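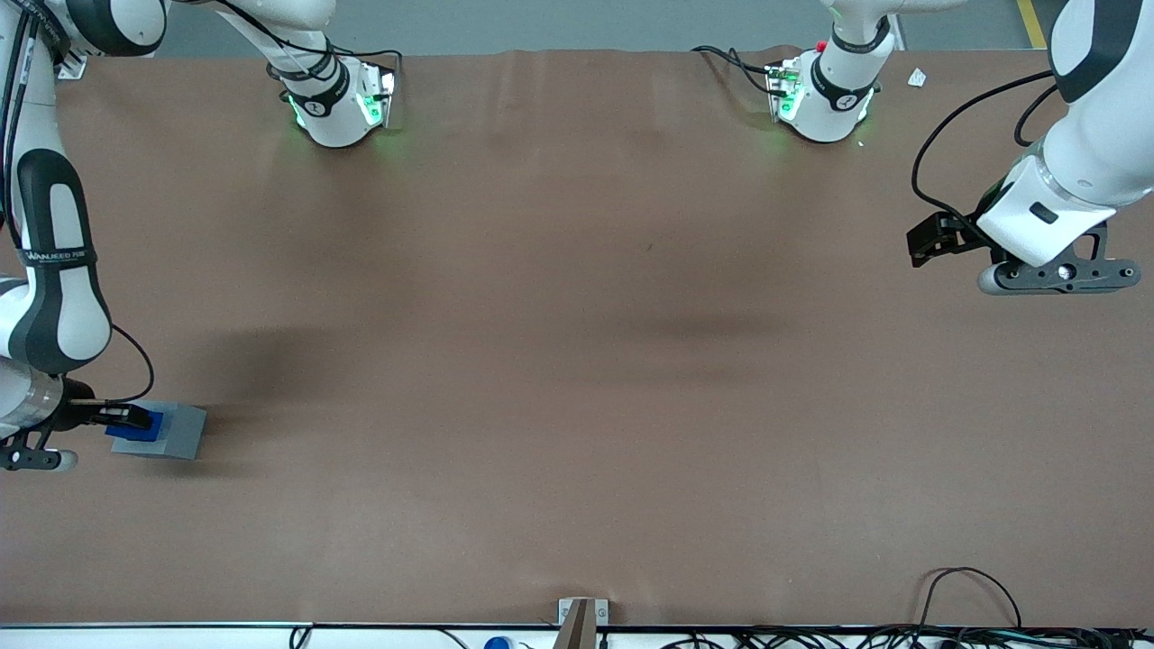
Section 4. Covering and Securing the Work Table

This section covers fitting the Melis table cover to a workshop table, keeping it flat, and taking it off for cleaning. Read Section 3 first if the table has not been leveled yet. A cover put on a table that rocks will creep toward the low corner no matter how well it is clipped.

4.1 What you need

Melis cover, any color
Edge clips, long type (supplied)
Corner clips (supplied)
Hand roller or a rolled towel
Tape measure
Clean cotton cloth
Mild dish soap and water

The supplied clips fit tops up to 60 mm thick. For thicker tops, order the deep clip set from Namulcombe. Do not bend the standard clips open to make them fit. They lose their grip after one bending and will let go under load.

4.2 Before you start

1. Clear the table completely. Move bench vises, lamps and anything else that is bolted down, or plan for cutouts (see 4.5).

2. Wipe the top with soap and water, then with plain water. Let it dry fully. Moisture trapped under the cover leaves marks on the underside and can lift the finish on older tables.

3. Run your hand over the whole top and along the edges. Sand down splinters and raised screw heads. Fill holes wider than a pencil.

4. Unroll the cover on a clean floor, matte side up, and leave it overnight. It will still have a slight curl at the ends in the morning. This is normal.

Caution: Do not use a heat gun or hair dryer to speed up the flattening. The cover shrinks unevenly and cannot be stretched back.

Note: Covers stored in a cold garage or truck should be brought indoors, still rolled, before unrolling. Cold material creases along the roll lines and the creases are slow to come out.

4.3 Checking the size

The standard cover is 1060 mm deep. It can be trimmed on one side only, the side without the stitched edge.

1. Measure the table from front to back in three places. Old tables are often out of square. Use the largest figure.

2. Add 9 mm at the back edge so that the cover turns down slightly behind the table.

3. Mark the line on the underside with chalk or a soft pencil. Ink will show through on the lighter colors.

4. Cut with a sharp utility knife against a metal straightedge. Make two light passes. A single heavy pass tends to wander.

If the cover is going on a table with a raised lip at the front, stop it at the inside of the lip and leave out the turn-down at the back.

4.4 Fitting the cover

Two people make this easier, but one person can do it with some extra clips.

1. Lay the cover on the table with the stitched edge at the front. Line up that edge first and ignore the back for now.

2. Fit the two front corner clips. Push each one on until it clicks, then pull gently on the cover to check that it holds.

3. Fit the long clips along the front, working from the middle outward. Leave a gap of around 100 mm between clips.

4. Go to the back of the table. Pull the cover toward you with flat hands, keeping the pull even. Do not grab it by the corners.

5. Fit one clip at the middle of the back edge. Work outward again, smoothing as you go.

6. Fit the back corner clips last.

7. Roll the surface from the center to the edges with the hand roller. If you are using a rolled towel, press hard and go over each area twice.

Faint wrinkles often remain after the first rolling. Most of them settle within a few days. A wrinkle that is still there after a week usually means that one clip was fitted before the material next to it was pulled through. Take off the clips on either side, smooth the wrinkle toward the edge, and refit them.

Caution: Do not staple or glue the cover. Staples tear it, and glue makes it impossible to remove without damage to the top. Damage caused by staples or glue is not covered by the warranty.

4.5 Cutouts for vises and lamps

Make cutouts only after the cover has been on the table long enough to lie flat.

1. Set the fixture in place on top of the cover and trace around its base.

2. Remove the fixture. Mark a second line a little inside the first one.

3. Punch a small round hole at each inside corner, then cut along the inner line from hole to hole. The round holes stop tears from starting.

4. Bolt the fixture down over the opening. Tighten the bolts by hand first – a wrench used too early will twist the cover under the base.

A fixture with a round base does not need corner holes. Cut in one direction and turn the knife slowly.

4.6 Changes in appearance

Darker patches may show on the surface in the first month, mostly on the brown and rust colors. Where they come from oil on the hands or from soap that was not rinsed off, a second wash with plain water normally removes them. Patches that stay after washing are usually in the dye and do not affect the wear of the cover.

Window light will fade any color in time. Turning the cover around is not possible on trimmed tables, so consider a blind if the table stands in direct sun.

4.7 Cleaning

Daily: brush off dust and chips with a soft brush. Do not drag sharp chips across the surface with a rag.

Weekly: wipe with a damp cloth. Dry the clips as well, especially the undersides.

Twice a year: remove the cover completely and wash both sides. Many workshops do this in October, before the heating goes on, and again in spring. Dry it flat. Do not fold it or hang it over a rail.

For dried wood glue, lay a wet cloth over the spot for an hour and lift the glue with a plastic scraper. For wax, use Serell surface cleaner on a cloth and rinse afterward. Do not use acetone, paint thinner or Porkex stripper on the cover. All three dissolve the top coat.

4.8 Removing the cover

1. Take off the back corner clips, then the rest of the back clips.

2. Take off the front clips in any order.

3. Lift the cover by the stitched edge and roll it matte side out around a cardboard tube.

4. Count the clips back into the bag and keep the bag inside the tube.

Store the roll lying down. Stood on end, it sags and the lower edge spreads.

Section revised 6 November 2018 by Tavion Tillman. Clip spacing changed in 4.4, step 3. Section 5 covers drawer units and under-table shelves.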